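Inicio > Hogar y mantenimiento > Taller doméstico > Tornillería

Cocina | Lavandería | Taller | Jardín | Consultas

Orden y conservación de la tornillería en el taller doméstico

Agosto – Selvaraj Uddin, Servicio de Orientación al Hogar de Plitside

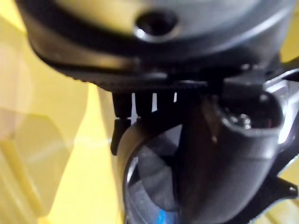 El Servicio recibe con frecuencia consultas sobre el almacenamiento de tornillos, tuercas, arandelas y tacos en viviendas particulares. La ficha 117, que se reproduce a continuación, recoge las recomendaciones vigentes y sustituye a la ficha 904, retirada del catálogo.

Clasificación inicial

Conviene vaciar todo el material sobre una bandeja de borde alto, forrada con un paño claro. Se separan primero las piezas por tipo – tornillos para madera, tornillos de rosca métrica, tuercas, arandelas – y después por diámetro. La longitud se deja para el final. Las piezas con la cabeza dañada o la rosca aplastada deben desecharse en el punto limpio municipal y en ningún caso volver al cajón.

Para comprobar el diámetro de un tornillo métrico se utilizará un calibre o, en su defecto, una tuerca de medida conocida, que ha de entrar a mano y sin esfuerzo. Si se detiene tras una o dos vueltas, es probable que el paso de rosca sea distinto.

Recipientes

Se aconsejan los tarros de vidrio con tapa metálica para cantidades grandes y las gavetas de plástico transparente para el uso diario. Los recipientes de cartón absorben humedad y no son adecuados para sótanos ni garajes. En los talleres compartidos de Jindside se emplean gavetas de 3 tamaños, con los tabiques extraíbles, solución que ha dado buen resultado también en armarios estrechos.

Las etiquetas se colocarán en el frontal y no en la tapa, con el diámetro escrito antes que la longitud. El lápiz graso resiste mejor el roce que el rotulador común. Cuando se guarde el sobrante de un mueble comprado por piezas, es preferible una bolsa cerrada con el nombre del mueble y la habitación en que se encuentra.

Prevención del óxido

La tornillería de acero sin recubrimiento requiere un ambiente seco. Una bolsita de gel de sílice por gaveta es suficiente en la mayoría de las viviendas y debe renovarse cada otoño. En zonas de costa puede aplicarse además una película muy fina de aceite mineral, retirando el exceso con un trapo de algodón. Los trapos impregnados se extenderán al aire libre hasta que estén completamente secos – nunca amontonados en un cubo.

Las piezas con óxido superficial se sumergen en vinagre de limpieza durante una noche, se cepillan con cerdas de latón, se aclaran con agua y se secan de inmediato. Este procedimiento no es apto para piezas galvanizadas o cincadas, cuyo recubrimiento se vería atacado.

Tornillos atascados

Antes de forzar un tornillo, aplíquese aceite penetrante y espérese un cuarto de hora. La punta del destornillador debe llenar por completo la ranura. Si la cabeza ha comenzado a redondearse, una banda de goma ancha colocada entre la punta y la cabeza mejora el agarre.

Consultas

El texto íntegro puede solicitarse en el mostrador de Prelitz, por las mañanas, indicando la referencia 3374. Las personas inscritas en el taller MacLeod recibirán una copia impresa al comienzo del curso.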